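Notebook, bench 2, Sunday, started after lunch

Grocery unpacking again. I promised myself I'd write this one up the same day instead of on Wednesday from memory, so it's going to be messy. The question on the whiteboard is still the one Cillo asked us when they signed on: can a machine put away a bag of shopping yet, in a normal kitchen, with nobody standing there holding its hand? My answer keeps changing by the hour.

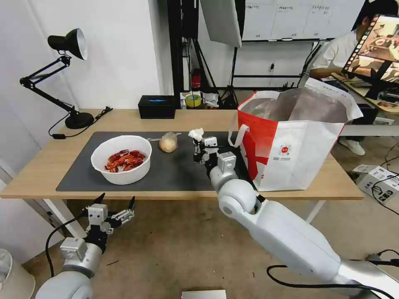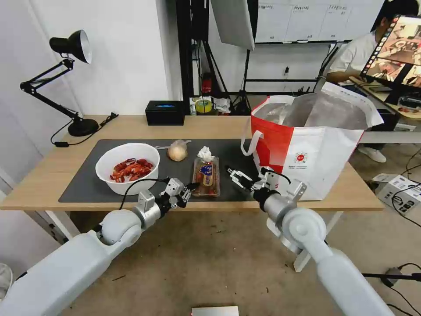

Crawfish, onion, tote bag on the right, both arms at the table.

Posted by Tamika Reyes

OK so, groceries. Everybody outside the lab thinks the hard part of unpacking is the lifting. I thought so too when I started on Jatano! Lifting is mostly fine now. What eats my afternoons is soft stuff, shiny stuff, and anything wrapped in something else (which, go look in your own fridge, is nearly everything).

Take the onion. A bare onion is a lovely object for a robot. It's round, it's firm, it doesn't mind a squeeze. Put it in a clear plastic bag and now the planner has to decide where the onion stops and the bag starts, and whether to go for the vegetable or the twisted end. I'd grab the twisted end every time, I don't even think about it. Our grasp ranking puts the tail way down the list because it looks like junk to the depth model. I want to try bumping it up by hand for bagged items and see what breaks. Something will.

Sausages in the clamshell: I like this one as a test item. Flat bottom, straight sides, and a label to find it by, but the lid is clear and the lights bounce off it. Note for whoever runs the next batch, please try it with the softbox turned down and write down the setting this time. Last month's clamshell notes just say "dimmer" and I can't do anything with that.

Tissue is the one I argue about with people. It weighs nothing, so force feedback tells you nearly nothing, and it changes shape whenever you look at it. In the first picture the hand has it right at the fingertips, which is the kind of pinch I'd use myself. I'm happy with that as a grip. Whether the machine knows it's holding anything is a separate question, and I still don't trust the contact flag at that weight. The threshold is set for rigid objects. I'd like a second check from vision before it's allowed to say "got it."

The crawfish stay in the bowl for now. Picking them up one at a time would be a whole other project (claws! they hook on each other!) and I'm not starting it on a weekend. Moving the full bowl is on the list, though, and for that I want the slow profile with the tilt limit on. Santoso has a nice write-up on carrying open containers that I keep meaning to read properly. Putting it here so I stop forgetting.

The tote is a pain in a different way. Handle sticks up in a loop, and the lining is silvery, so the depth map inside is full of holes. From straight above a person just sees a bag. The arm sees a sort of glittery pit. Ideas so far: go in along the wall by feel, or pull the opening wider with one arm and reach with the other. I favor the second. It's what I do at home with the insulated bags, one hand on the rim.

Settings for the next batch, so I don't have to dig:
grip speed at 7 on the Coneck slider
settle wait 2000 ms before the contact check
14 tries per item, no swapping items halfway

So, chores. If you asked me today I'd say firm things in the open, yes, go ahead, I'd let it do my shelf of cans. Bagged produce, maybe, with me in the room. Emptying the tote on its own, no, not in my kitchen. Ask me again after the rim thing.

Still to do: relabel the onion grasps, find the old lighting notes, ask Cillo if they care about handles or only about what's in the bag.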